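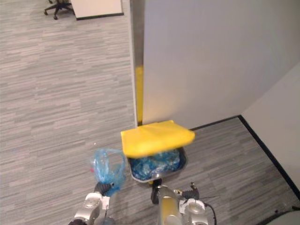

Hortensia Insaurralde wrote to us in March to say that the bins were the one thing every visitor to an office noticed and the one thing left off every fit-out plan, and could we please do something about it. Her note was passed from desk to desk here at Quiroga, and it is a good part of the reason we are so pleased to share today's news.

FOR RELEASE 5/1/21

Quiroga launches Drumby, a friendlier bin and liner service for small offices

Quiroga, the family-run office care company that has been looking after carpets, kitchens and waiting areas since 1981, is delighted to announce Drumby, a new service devoted entirely to the humble office bin and the bag that goes inside it.

Drumby begins with a walk through the office at whatever hour suits the people who work there. Our team looks at where the rubbish really gathers – beside the armchairs, under the little table where visitors leave their drinks, around the corner by the partition – and suggests a bin of the right size and colour for each spot. After that we come by on the agreed days, lift out the old liner, tie it off, fit a fresh one and fold the edges neatly over the rim.

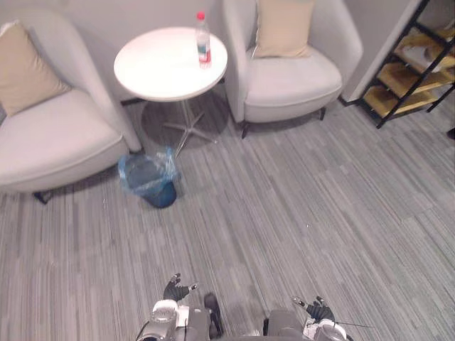 Armchairs, side table and a small blue bin with its liner.

"A waiting area can have lovely chairs and fresh cushions, and then there's an overflowing bin next to them and that is what people remember," said Agustina Sosa of Quiroga. "We wanted a service where somebody has given the bin as much thought as the furniture, and I have to say our crews have taken to it with a great deal of heart."

The service was tried out over the winter with 100 offices in Farum Business Park, and some 2000 liners were changed before we settled on the final routine. We learned plenty along the way, mostly about lids, and we are very grateful to everyone who put up with our questions and our tape measures.
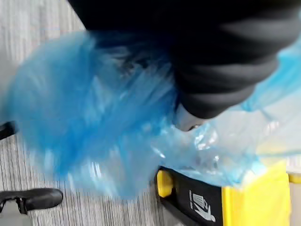
What is included

Every Drumby plan covers the first walk-through, liners cut to fit each bin, regular changes and a wipe of the lid and rim. Lidded bins marked for litter can be colour-matched to an office's own recycling scheme, and our sister company Ivano will collect the tied bags from the loading area for those who would like the whole job taken off their hands.
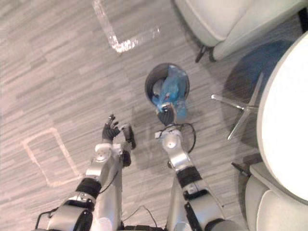 Crews carry spare liners with them on every visit, so an extra bin that has turned up under a desk since last time can be looked after on the spot at no added charge. We would much sooner do that than leave it for another week!

Bookings are open now for offices of any size, and existing Quiroga customers can add Drumby to their current plan by calling the office on extension 2407 and asking for Agustina, who will be glad to hear from you.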